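Curved Needles and the Bits and Bobs That Go With Them

I put off using a curved needle for years, and then a chair cushion split along the piping and I had no choice (you can't get a straight one in and out of a seam that's already stuffed!). Now I reach for one all the time, so I thought I'd pass along what works for me.

Hold it with something. Fingers slip, especially on a thin needle, and small jaws give you a much better grip. I grab mine somewhere past the middle, away from the point, and turn my wrist so the needle follows its own curve. If you push it straight ahead you'll bend it, and I've bent plenty.

Get a light right down on the work. A shiny little arc shows up fine in a bright spot and vanishes the second it rolls into a shadow.

And please put it away before you get up for coffee. My friend Pendo Barasa keeps hers in a case with a good tight lid, and I finally copied her.

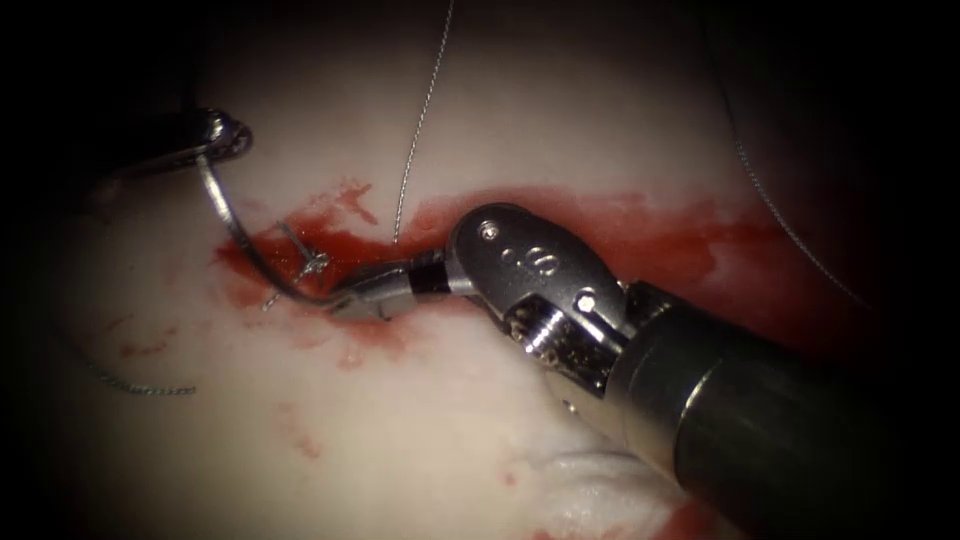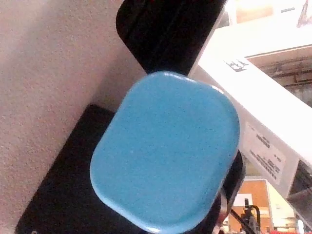
First picture: curved needle, gripped in closed steel jaws. Second: light blue with rounded corners, very easy to spot against black.

About color, while I'm at it: pick a bright one for anything small that lives on the workbench. I had a black tin on a black tray for a whole winter and spent half my mending time patting around for it.

Wipe needles with a dry cloth before you store them, and toss any with a rough spot. Run the tip over an old nylon stocking and you'll feel the snag right away.

Next up is the sofa arm, which the cat has been at again. I'm using doubled thread this time, and a lot more of it!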